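About us

Hokora is a small shop and workshop for kitchen utensils and the things that hold them: stands, holders, rails and hooks. We are in Ruawai, in the same building since we opened, and we sell from the front room and also by post.

The beginning was very simple. Our family kitchen had one drawer for everything, and each evening somebody was searching in it for the ladle. We bought a holder, it fell over when the ladle was put in, and we bought another one which was too narrow. After this we started to look seriously at what makes a good holder, and the looking has become our work.

What we sell

At the moment we keep 160 different items in the shop. Most of them are for cooking every day: ladles, slotted spoons, spatulas, turners, whisks and the small spoons for tasting. The other part is for storage. Our own range has the name Mirano and it has round holders, hanging stands with hooks and a flat tray for people who prefer a drawer after all.

We do not sell knives or electrical things. Other shops know more about them than we do.

How we choose

Before an item comes into the shop, we use it at home for 29 days. We cook with it, wash it and put it back in its place, and every person in the house must use it, also the ones who do not like to cook. Then we write a page of notes. If a handle is too long for a normal pot, or the holder walks across the table each time a spoon is taken out, we send it back to the maker with the notes. Some makers have changed the product after this, and we were very glad – others have not answered.

For holders we look mostly at the weight of the base and at how easy it is to clean inside. Water collects at the bottom of a holder, and a good one can be washed and dried without a special brush.

Our table

In the workshop we set out utensils and holders on squared paper, so that we can see how much space they need on a worktop. Customers are welcome to bring their own spoons and try them in the same way.
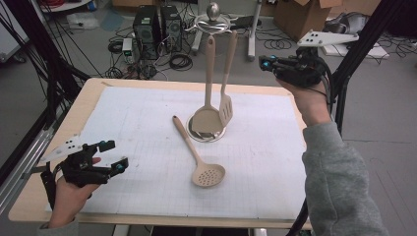 Should a slotted spoon stand in the holder with its head up or down?

Head up is better, because the wet part can dry in the air and you see at once which spoon you are taking. Only make sure that the holder is heavy enough, as a wide head makes the top heavy.

Orders and visits

Postage inside the country is free for orders over 75 dollars. We pack with paper and card only. Last August we sent out 980 parcels, which was our biggest month until now, and we thank everybody for the patience.

Long handles go in a longer box. If you order a ladle together with small items, please do not be surprised when two parcels arrive.

Our second address, in Wanis Lane, is only for collecting orders and for returns. There is no parking directly at the door, but you can stop behind the bakery for a short time. Please bring the order number with you.

This page was last changed on 2019-11-24.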